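September 10, 2023

Picked up the grasp planner again this morning, the Skurbridge branch, with the wrist view turned on. Ignacio Manzano merged his collision mesh fix last night (thank you!!) so I finally got to rerun the whole ornament set in sim without the physics step blowing up on me. 494 episodes, seed 17, same cluttered tabletop generator as before.

The ornament stuff is still my favorite headache. Wide carved top, skinny neck, and the planner loves to score grasps by surface area, so it keeps wanting the big part, which the fingers can't get around. I added a penalty for any candidate whose width goes past the finger opening and bumped the sample count up to 2,000 per object. Now the neck candidates float to the top of the list, with one finger on each side of the narrow part, and the wrist roll comes out sane too. 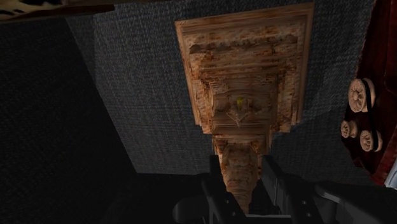

Why not just sample grasps on the neck and skip the rest of the object?
Because the planner doesn't know what a neck is. It gets a mesh and some normals, and the narrow section only shows up once the width check has run over everything.

Stuff I still don't like: the texture on the carving is stretched sideways, and I have a hunch the Drullel segmenter is going to read those streaks as edges. Need to swap in a plain material and compare masks before I blame the network. Also the neighbors. Anything close to the target with small parts and a belt on it is a pain for the clearance check, and right now I'm treating each one as a convex hull, so we throw away perfectly good approaches (26 of them in one episode, ugh).

Next up:
- per-part hulls for the neighbors, ask Ignacio if his mesh tool can export them
- log rejected candidates along with the reason, I keep rerunning stuff just to find out
- move the width penalty into the config, it's hardcoded in score.py and I will forget

Left the long run going on the Aguirre box, please don't reboot it.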